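Skerkbridge Community Laundry and Drying Room
Progress report to the Opoku Fund
March 2024

Dear all,

Thank you for your patience while this was put together. You asked for a report at the halfway point of the grant, covering what has been done, what has been spent and anything we would like to change, and I have tried to keep to those headings, although I know from the last one that I tend to wander. Please do ring if anything is unclear, as I am always happy to talk about washing machines, probably for longer than you would like.

Where we had got to last time

When I last wrote, the old dairy on Zastberg Lane had a sound roof, a new floor drain and very little else. The lease had been signed, the water company had agreed to the larger supply pipe, and we had held two open evenings to ask people what they wanted from a laundry in the village. The answers from those evenings have shaped nearly everything since, so it is worth repeating the main ones. People wanted somewhere to dry things more than they wanted somewhere to wash them. They wanted it to be open in the early evening. They wanted a machine big enough for a double duvet, and a good many said they would like a chair with arms.

I had gone into those evenings thinking of the drying room as an extra, to be fitted in at the back if the money stretched. It is now the larger of the two rooms, and I am very glad we asked before the builders started and not after.

What has been done

The plumbing is finished. There was a delay of 13 days in the autumn when the new supply pipe met an old stone culvert that was not on any of the drawings, and the route had to be moved to the other side of the yard. The culvert itself is rather handsome and has been left alone, with a cover so that it can be looked at again if it ever blocks.

The washing machines are in and working. We have 4 of them, all Lavura machines of the middle size, and one of the large Lavura drums for bedding. We had hoped for reconditioned machines throughout, but the large one had to be bought new because the used ones we were offered were all too wide for the dairy door. We did think about widening the door. The quote for doing that, with the lintel being what it is, came to more than the difference in price, so that was the end of that.

The drying room has been plastered, painted and fitted with ceiling airers on pulleys, the old kitchen kind with long rails. These have been the greatest success of the whole project so far, to my mind. They cost very little, they use the warm air near the ceiling that would otherwise do no good to anyone, and older visitors are delighted to see them again. The ropes were too thin at first and hurt the hands, so they have been changed for a thicker cotton cord. Each airer has a cleat on the wall at waist height, after we found that the first ones had been put up where only a tall person could manage them comfortably.

Heating and damp took more thought than anything else. Wet washing puts a surprising amount of water into the air, and a room full of it on a cold day will run with condensation unless the air is changed properly. We have put in an extractor with a heat exchanger, so that the air going out warms the air coming in, along with a dehumidifier that drains straight to the floor gully and doesn't need emptying. The north wall was lined and insulated before plastering. I check the meter most mornings, and I am keeping a notebook of the readings which I can copy for you if it would be useful.

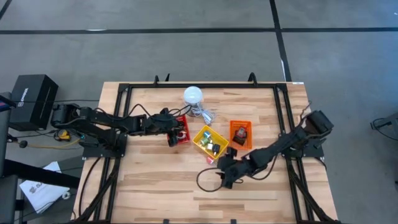

We have also laid a proper path from the bus stop to the door, with a dropped kerb at the end of it, so that a shopping trolley or a pushchair full of washing can come all the way in without being lifted. The slope was checked with a loaded wheelchair going both ways. The handrail is on the left going in, and we have been asked for one on the right too, which seems very reasonable and which I come back to under spending.

How people are using it

We opened for trial sessions in the winter, with no charge, on the understanding that things might go wrong and people would tell us when they did. They have been very good about telling us. The first complaint was about the noise of the large drum on its fastest spin, which could be heard in the cottage next door. It now stands on a concrete plinth with rubber feet, and our neighbour has kindly written to say that it no longer bothers her at all.

The second was about the booking sheet. I had drawn it up in half-hour slots, forgetting that a wash at sixty degrees takes a good deal longer than that, and so the second person of the evening was always kept waiting. The sheet has been redrawn with longer slots and a gap between them, and the evenings are much calmer for it.

The drying room can be used without booking, for as long as a load takes to dry, and people have worked out their own way of sharing it. Sheets go on the rails furthest from the door and smaller things nearer the heater. I had written a notice about this, but it never had to go up. On a dry, breezy day hardly anyone comes, as you would expect, and after three days of rain every rail is full by teatime.

What I had not planned for was how long people would stay. We put in a kettle and the chairs with arms, and there is now a regular group who bring their washing late in the afternoon and are still there when it is time to lock up. A knitting pattern has been going round. Somebody has started leaving seed packets on the windowsill for others to take. None of this was in our application and I can't claim any credit for it, but I thought you would like to know.

Spending

The full accounts are attached separately, so I will only mention the lines that have moved. The building work is complete and came in 5 per cent over the estimate, nearly all of it down to the culvert. The machines came in under, even with the new large drum, because the four smaller ones were bought together from one dealer who also took care of delivery. The airers were well under. Electricity is higher than I had forecast, and I would put that down to the very wet weather and to my having guessed the dehumidifier's running hours rather hopefully.

Taken together we are still inside the budget, with the contingency mostly untouched. I would like your agreement to move up to 20 per cent of that contingency to two small things that were not in the original plan. One is the second handrail. The other is a low sink with a ridged draining board for hand washing, which has been asked for by several people with woollens and by a family whose little one has very sore skin and whose clothes have to be rinsed again by hand. There is a space for it beside the hot pipe, so the plumbing would be a short job.

What has been harder

I said I would be frank about difficulties. Opening hours are the main one. We had promised early evenings all through the week, and at present we can't always manage it in school holidays. I would sooner offer fewer evenings that people can rely on than a full week with notes on the door, and we are asking users which evenings matter most to them before settling it.

Lint has been the other. The filters on the large drum clog more quickly than the handbook suggests, I think because of the number of dog blankets that come through. We now ask for dog blankets to be shaken outside first and have hung a stiff brush by the door. The filter is cleaned at closing time, which takes a few minutes, and the drain has run clear since then.

I should also admit that the sign over the door is still the temporary one. The proper sign was painted with the old telephone number and has gone back.

Next steps

Charging begins in May. The price of a wash has been set to cover water, power and a little towards repairs, with a lower rate for anyone who asks for it and no questions put to them. Drying will stay free for as long as we can afford it, and on the present readings I believe we can afford it well past the end of the grant. We will review the electricity again once the weather is warmer and people are back to using their own lines.

Before then we mean to finish the shelving in the lobby, fit the sink if you are content with the request above, and print a plain card for each machine showing which programme does what. The cards will have large print and little drawings, as the symbols on the dials have defeated nearly everyone, myself included.

You would be most welcome to visit. The bus stops at the end of the path, the kettle is usually on, and if you have a duvet that wants doing you would be very welcome to bring it.

With warm thanks,

The project coordinator
Skerkbridge Community Laundry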